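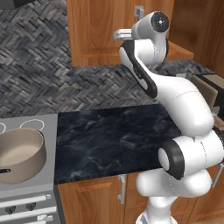
5. The open day

5.1 Who came and why

Most of what we knew about Zurkora before the end of November came from us, the people who built it, and we are a poor audience for our own work. We know which camera view to look at, we know when the planner is thinking and when it is stuck, and we have stopped noticing that a simulated kitchen is an odd thing to stare at all day. So when Koivisto asked every group on the floor to put something on for its internal open day (November 30, 2020), I said yes before I'd really worked out what we would show. Then I found out who our visitors would be. We had been given Finance!

I'll admit my heart sank a little. I had been hoping for the mechanical people, who at least like talking about grippers. In the end Finance were the best visitors we could have had, mainly since they asked about things none of us had bothered to write down. This section is my account of that day and is much looser than the trials in Section 4. I kept notes during the sessions and typed them up that same evening, and wherever I quote a visitor it comes from those notes. We made no recordings of the visitors, so please read the quotes as near enough and no more.

There were 16 visitors, split into groups by their own manager, and each group got 10 minutes with a live run and then as long as they liked for questions. We ran everything in Rokar, our in-house simulator, with the same build we had frozen in August. I did the talking and a colleague drove.

5.2 What we showed

I had planned to open with slides. I'm very glad I dropped them. We just put the kitchen up on the big screen, with the stove, the herringbone tiles and the wooden cupboards, and let the arm move while people were still finding somewhere to stand. Several of them took it for a real kitchen at first (the light was low in our room and the screen is a good one), and one woman asked which floor it was on. That gave me an easy way into explaining what a simulation is for: you can let the arm bump into the cupboards as often as you like and no one has to mend the cupboards.

The first run was about reaching. The visitor picked a target on the screen, my colleague typed it in, and the arm went for it or declined to. Upper cupboard handles were by far the favourite choice, and they are a nasty one for us. The arm has to fold itself up and over, the elbow swings out across the worktop, and from most of our camera views you then lose a good part of the counter behind all that white shell. I have been complaining about this for a year. It took a payroll clerk to say, quite kindly, "so it's standing in its own light", and that is now what we call the problem in the lab.

The second run moved along to the coffee machine. Everybody wanted coffee, of course. I had to say more than once that Zurkora doesn't make any, it only comes up to the machine and picks a place to put the gripper, and I could feel the room cool a bit each time. Next time I'd say that at the door.

Figure 6. Side view used for the second run. The arm is in front of the drawers and has not yet touched the espresso machine. Part of the cooktop shows at the far left.
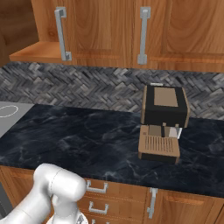
5.3 What people asked

My notes from the kitchen runs are mostly questions, and they fall into two heaps. The smaller heap is about money, as you would expect. What does an hour of simulation cost us, who pays for the electricity, does the licence run out? I could answer some of it. The bigger heap was about hesitation, and I hadn't seen that coming at all.

Zurkora pauses. Before it commits to a grasp it checks a set of candidate poses, and while it does so the arm simply stays where it is. To us that pause means all is well. To nearly everyone in the room it meant that something had gone wrong, and people started looking at me instead of the screen. "Is it broken?" came up in each of the groups. One man thought it was waiting for permission, which I rather liked, and he asked who was supposed to give it. We had no sign of any kind for "I'm still working this out", and in Section 4 we never missed one, as all our test drivers were lab members. I now think that is a real hole in those trials.

They were also quick to spot things we treat as settled. Why come at the machine from that side, with the drawers in the way? Would it open a drawer if it had to? (No.) Does it know the stove is a stove? That last one led to a long and happy argument between the visitors about whether you need to know what a stove is in order to keep away from it, and I mostly stood back and listened.

5.4 The table task

For the last run we left the worktop and went to the wooden table, seen through the gripper camera. I was nervous about this part. The view is close and low, there's very little in it apart from wood grain and the two fingers, and I expected people to be lost. I told them only that there was a grey part with a hexagonal head and a straight handle, and that we wanted the arm to pick it up by the handle. 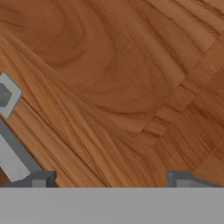

The grain is a well-known nuisance for our segmentation step. Those long dark lines in the wood look enough like edges that the planner will now and then offer a grasp on the table itself, and on the day it did so in front of the second group. I apologised and started on an explanation, but they had got there already. Somebody said they'd have made the same mistake with a pattern like that, and somebody else wanted to know why we didn't just use a plain table.

It's a fair question, and my answer was a bit lame. We chose the wood on purpose, to make life harder for the segmentation, and then we never ran the plain version to see how much harder it was. We have put that comparison on the list for the next build. The visitors' other suggestion, that the arm should make some small movement while it is thinking so that people know it hasn't died, is already in, and I describe it in Section 6.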